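July 5, 2022

What I've been watching on (and with) this month

Regular readers will know that I've been putting off changing my telly box for longer than is sensible. The old Venckus one had been under the set since before we moved, it took an age to wake up in the morning, and the remote only worked if you held it at arm's length and pointed it slightly to the left. But it recorded things and it played them back, and I'd got used to it. Then in December it lost half a series of a Danish thing I was enjoying, and I started looking at what else was out there. It's only taken me until now to do something about it!

So I've gone over to the Prekora box, the one that came out in the spring, and several of you have written in asking what it's like to live with. I've had it long enough now to have opinions.

First, the setup, which I'd been dreading. You plug it in, it finds your wifi, it asks you which services you pay for and then it wants you to log in to every last one of them with the remote. I have a long password for Coria (my own fault) and typing it out one letter at a time on an on-screen keyboard that goes in a straight line from A to Z nearly finished me off. There is an app that lets you do the typing on your phone. I found this out afterwards, from the little leaflet in the bottom of the packaging, so let me pass that on before you make the same mistake. Read the leaflet. Get the app first.

Once you're in, though, it's very quick. Channels change straight away, the guide scrolls without that horrible stutter, and going from a live programme to a recording and back again doesn't feel like asking somebody a favour. The guide goes back 7 days on the box I replaced, but this one goes back 9, and those extra 2 do come in handy if you've been away for a long weekend and come home to a week of washing.

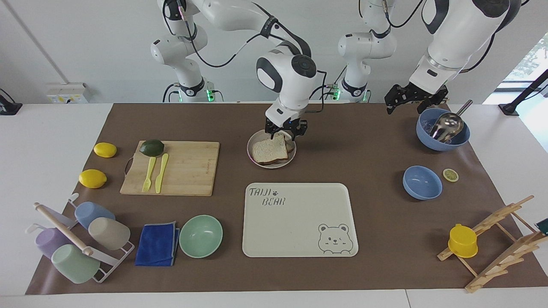 The thing I like best is the watchlist. On the old box I had a list of recordings, and then each of the streaming apps had its own list, and then there was the back of an envelope on the fridge with things people had told me to watch. Prekora puts the first two in one place. You press the plus button on anything, wherever it lives, and it goes on the list, and when a new episode turns up it moves to the top. I've got 17 things on mine at the moment and I'd say I mean to watch half of them. The envelope is still on the fridge, mind you.

It isn't perfect. If you drop a subscription, the programmes from it stay on the list with a small grey padlock on them, and you have to take them off one by one. I let my Plirnon go at the end of May when the cycling finished, and I'm still weeding out old highlights programmes. There ought to be a button for that.

Then there's recording. The box is sold as holding 300 hours, which sounds like more than anyone would need, but that's for standard definition, and if you record in HD (as it does unless you tell it not to) you get a good deal less. You can change it in the settings, under Picture of all places, where I'd never have looked. My friend Sarmīte Paju found it for me when she came round to watch the tennis. She's had hers since the launch and knows all the menus by heart, and she also showed me that holding down the back button takes you straight to the live channel you were last on. I'd been pressing it over and over like somebody ringing a doorbell.

Sarmīte and I disagree about the home screen, by the way. She likes it, and says she's found two or three films through the suggestions that she'd never have come across otherwise. I find it far too busy. There's a big banner across the top for something I have no plans to watch, then a row of things "picked for you", then another row that looks to me like the first row in a different order, and my own list comes after all of that. You can move it up one place but you can't put it first. I've written to Prekora to ask about it and had a nice enough reply saying they're always listening to customers, so we'll see.

A few of you asked about subtitles. They're good - bigger than on the Venckus, and you can choose a dark background behind them, which makes a real difference on bright pictures like the cricket. The box remembers your choice for live channels and recordings, but Coria has its own subtitle settings inside the app and takes no notice of what you've picked elsewhere, so you'll need to do it twice. Audio description is in the same menu, and there's a shortcut on the remote if you hold down the speech bubble key.

As for the remote, it's smaller than I'd like and it's black, so I lose it down the sofa most evenings, but there's a button on the front of the box that makes it beep. I use that more than I use the volume.

Would I send it back? No, I'm keeping it. If your present box does what you want then there's no rush at all, and if you can hang on until the end of the year there may well be an offer. If you record a lot and you've got your programmes scattered over three or four different apps, it's well worth a go in the shop. Take your time over the home screen while you're there and see if it drives you as mad as it does me.

Next time I'll be getting on to soundbars, after a good few letters on the subject of mumbling actors. If you've bought one you're pleased with (or one you've sent straight back) drop me a line at the usual address and tell me which it was and how big your room is.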